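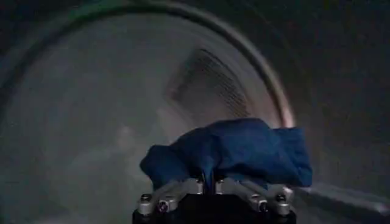 *Blue cloth in the gripper, from the wrist camera.*

# Two thousand tries at the laundry

I spent part of March in a rented unit in Garkthorpe, watching grown adults do laundry through a robot. The company is called Foletti. It pays people to steer a pair of arms with hand controllers, one piece of cloth at a time, and it saves every attempt. When I visited, the count stood at 2,070. Enough of those, the thinking goes, and a machine will learn to do the chore by itself.

I went in doubtful and came out doubtful, though my reasons changed.

My first complaint had been that the whole thing was a puppet show. Joaquín Farías, who runs the sessions, didn't mind hearing it. "Sure it is," he said. "So is teaching a kid to tie a shoe with your hands over theirs." I've thought about that a good deal since, and I don't think it holds up. A kid has already been handling string for years. She knows what a knot feels like when it slips, and she'll tell you when your hands are in her way. The arm gets pictures and joint angles. Whatever the operator knows about cloth stays mostly in the operator.

Watch a session and you can see what that costs. Marlene Queiroz was the best driver in the room, and she let me sit next to her for most of an afternoon. She never grabbed cloth the same way twice. Sometimes she took a corner, sometimes she went for the middle and let the rest bunch up. I asked her how she picked. She shrugged and said she went for whatever looked grabbable. That's a fine answer from a person and a poor one to copy, and it's sitting in the data 166 times from that week alone.

The other drivers had their own habits. One always came in from the left. One backed off and started over at the first sign of trouble, and those restarts were saved along with everything else. Farías calls this variety and says it's healthy. Maybe. I'd like to know how he tells variety apart from noise, and when I asked, he talked for a while about cameras.

Then there's the trouble with feel. I tried the controls for 3 short runs. I have folded towels for forty years and could not tell, with the thing in my grip, whether I had one layer of fabric or four. You squint at the screen and guess. So what gets recorded is a person working with most of their sense of touch taken away, and we are asking the robot to learn from that person. Guiding the arm directly by hand, as they do at Stasel, gets some of the feel back, but your own hands end up all over the camera view and the arm is heavy to drag around. Neither way strikes me as much like showing somebody how.

I'll grant the other side this much. Nobody has written down rules for a wad of cloth that work, and people have tried. Demonstrations at least start from someone doing the job. The Jin arms upstairs had been trained on almost 1,000 runs, and I saw one reach, pinch and lift with a smoothness I hadn't expected.

But it was the same room, with the same lights and the same few cloths. I asked to swap in my sweater – it was right there on the chair – and was told they'd rather not, the sweater wasn't in the set. Fair enough, for a lab. My laundry isn't in the set either, and I haven't seen a plan for getting it there that doesn't come down to hiring more Marlenes.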